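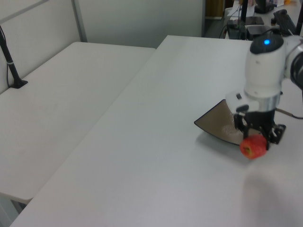
Ticket: label printer drops off the network after lunch
Opened by: Ezequiel Nieto
Status: closed (see the end, sort of closed)

Okay, starting a proper log because I've explained this one three times in the hallway and each time I leave a bit out.

The printer is the Walteo in the shipping nook, the one that does the parcel labels. It prints fine all morning. Some time after 1 p.m. it stops taking jobs. The queue on my machine says "sending" forever, the little screen on the printer says Ready, and both of them look very pleased with themselves. Turn it off, turn it on, works again until the next day.

Already tried before I opened this:
New network cable (had one in my desk drawer, the blue one, please don't take it back yet).
Different port on the wall.
Removed and re-added the printer on my computer.
Swore at it.

Update, 9:40 a.m.
Printed 6 test labels, all good. Colour of the link light is green, if that matters to anyone. I've written down the address it's using, ends in 112. Leaving it alone now.

Update, 1:25 p.m.
And it's gone! Same thing as always. I didn't touch the power this time, I went and looked at the network page on the printer's own menu instead. Still says 112. So the printer thinks it's at 112 and my computer is sending to 112 and nothing comes out. I tried pinging it and got replies, which threw me completely. Spent a good while assuming that meant the network was fine and the trouble was in the driver. That was a wrong turn and it cost me most of the afternoon - I'm putting it in here so the next person doesn't do the same.

Rolled the driver back to the older one. Rolled it forward again. No change either way. Back to restarting it so the orders could go out.

Update, 4:10 p.m.
Rang Dostska support, they're the ones we have the service plan with. Nice fellow, on hold 5 minutes, not bad. He asked me to unplug the printer from the network while it was stuck and ping the address again. I told him it wasn't stuck any more because I'd had to restart it. He said call back when it is. Fair enough.

Update, next day, 1:05 p.m.
Stuck again, right on time. Pulled the network cable out of the printer, walked back to my desk, pinged 112. It replied!! With the cable sitting in my hand, more or less. So something else in the building is answering on that address, and my labels have been going off to talk to it.

I'd never have thought of that test on my own, so full marks to the Dostska guy.

Update, 2:30 p.m.
Went hunting. The router has a list of everything connected but half the entries have no name, just the string of letters and numbers, so I went around matching them to stickers. Got there in the end. It's the tablet Abbasi uses for the delivery sign-offs. It comes in from the van at lunch, hops on the wifi, and it has 112 typed in by hand. So does the printer, typed in by whoever set it up back when we were still in the Pavia office. Two things with the same fixed address and nothing complains, they just fight over it, and the tablet wins.

Why it took until February to show up I can't say for sure. My guess is the tablet used to stay in the van all day, and it only started coming inside when the charger in the van packed it in.

Fix
Set the tablet to get its address automatically. It picked up a different one straight away.
Left the printer on 112 but reserved that address for it on the router, so it can't be handed out to anything else.
Put the newer driver back on. It was never the driver.
Stuck a bit of tape on the printer with the address on it in marker. My handwriting is terrible, it's a 112 and not a 172.

Update, 3:50 p.m.
Tablet in the building, printer awake, both happy. Ran a longer batch, nothing stuck. One label came out crooked but that's the roll, I'd put it in on an angle.

Leftover stuff
The label roll order still needs doing, we buy them 1000 to a roll and we're on the last one.
If anyone else has typed an address into a device by hand, could you let me know which one? I'd like a list before I centre my whole week around finding the next pair.
The router password is no longer on the sticky note. Ask me for it.

Going to watch it through one more lunch and then I'll close this.

Update, 2:15 p.m.
Made it through lunch. Closing. Blue cable can go back in my drawer.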